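Home | Workshop | Bench Basics | Storage | Ask Us | About

How to set up a work mat for small metal parts

Posted 28th May by Forough Mohammadi

5 comments | 60 shares

Small metal parts have two ambitions in life: to roll onto the floor, and to look exactly like the part next to them. A cloth mat on the bench deals with the first. The second is up to you and a bit of yellow tape.

I have been setting up benches at the Flestthorpe unit since we took on the Pillai job, which means 115 bracket strips a batch and a great many opportunities to lose one. This is how I do it now. My first attempt used a tea towel and is best forgotten.

What you need

A piece of plain cloth in a colour that none of your parts come in. Green is good for grey metal. Grey is good for finding out how patient you are.
2 binder clips, the big ones. Small ones ping off and you will be down one clip.
Yellow tape.
A table with some spare surface beyond the mat.

Setting it up

1. Wipe the table first. Anything left under the cloth will come through as a lump, and your part will lean on it.

2. Lay the cloth so that the near edge is where your hands rest. You want bare table at the back and side for parts that are waiting their turn.

3. Clip the far side. Stretch the cloth away from you and fix it with the binder clips, one towards each end. Leave the handles up so you can get them off again without a screwdriver. It will still wrinkle. Cloth does that, and you can flatten it with your palm whenever it starts to annoy you.

4. Mark the spot. Put a small outline in yellow tape in the middle of the mat, where both hands reach easily. Whatever you are working on goes there and comes back there. Keep it small – a big outline soon turns into a place for mugs.

5. Set out the stock off the mat. Perforated strips lie flat on the table, and notched ones can overlap in a staggered stack so you can pick up the top one by its edge. Anything that will stand up can go in a row at the back.

A mat in use, strips kept to the table beyond it:
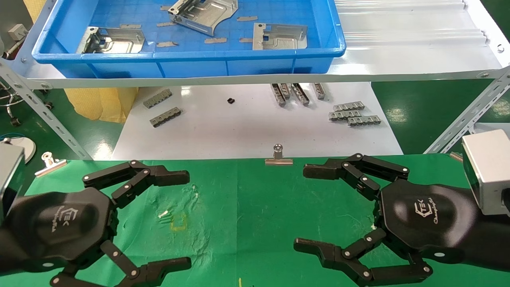
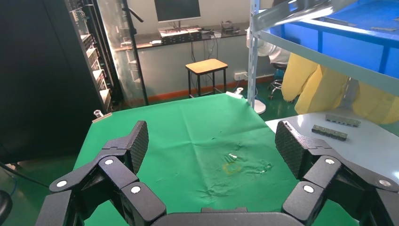

6. Shake the cloth out when you finish. Over a bin, please. I once did it out of the side door and had a conversation with the owner of a bicycle.

Looking after it

Filings work their way into the weave, so brush before you wash. A cool wash is fine. Peel the tape off beforehand unless you like the idea of it wrapped round your overalls. Ours gets replaced every June, along with whichever clip has gone home in somebody's pocket.

If your parts are oily, put a sheet of card under the cloth and change it when it goes see-through. The people at Stollico swear by rubber sheet, and I am sure it's very nice, but the tape won't stick to the one they lent me.

Previous: Labelling drawers | Next: Where the allen keys go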